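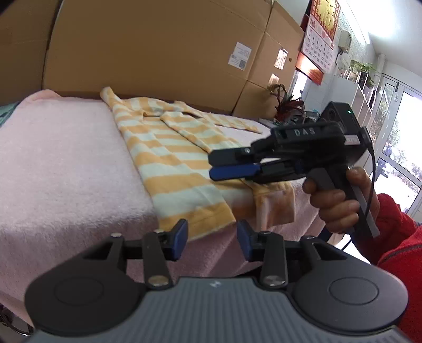

Association Imrie – vestiaire enfants et adultes
Compte rendu de la réunion d'équipe, novembre

Ouverture à 18 h 15. Le compte rendu précédent est adopté sans modification.

1. Tri et pliage
Les lots partis vers l'antenne de Drasach sont revenus en partie mal pliés. Il est rappelé que les hauts à manches longues se posent à plat, manches ramenées sur le corps, et que l'ourlet se lisse avant de plier. Les couvertures en peluche servent de surface de pliage mais ne partent pas avec les lots. Une couverture rose a été expédiée par erreur en octobre ; Drasach la rend à la prochaine navette.

2. Ensembles à rayures
Discussion sur les ensembles dépareillés. Le haut et le pantalon sont souvent saisis séparément dans le fichier Perkura et se retrouvent dans deux cartons différents. Décision : quand les deux pièces vont ensemble, une seule ligne dans le fichier, une seule étiquette, le pantalon dessous. Le pantalon s'étale dans la longueur avant pliage, jambes vers soi, ceinture au fond. 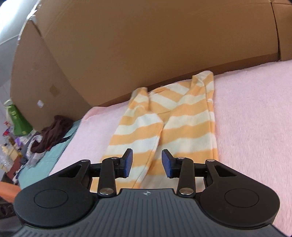

Point 2 : pantalon à rayures orange et blanches, étalé sur le lit.

Les ensembles déjà saisis en deux lignes restent comme ils sont jusqu'à l'inventaire. Une personne demande si la règle vaut pour les pyjamas de bébé. Réponse : oui, sauf les bodies.

3. Stock
Le fichier donne 2 824 pièces prêtes à partir, contre 3 596 au relevé de printemps. La baisse vient surtout des manteaux. Les pulls adultes sont en nombre suffisant, on n'en reprend pas avant janvier.

4. Cartons et étiquettes
Siltodmont propose 700 cartons pliés, livraison comprise. Accord pour la commande, à condition que le format soit celui de l'an dernier. Les étiquettes Perkura se décollent sur le carton brut ; essai avec un ruban plus large sur deux palettes.

5. Divers
Le radiateur du fond est à purger. Les cintres en métal sont à sortir du local avant samedi. La clé du placard reste au tableau.

Prochaine réunion en décembre, même heure. Séance levée à 19 h 40.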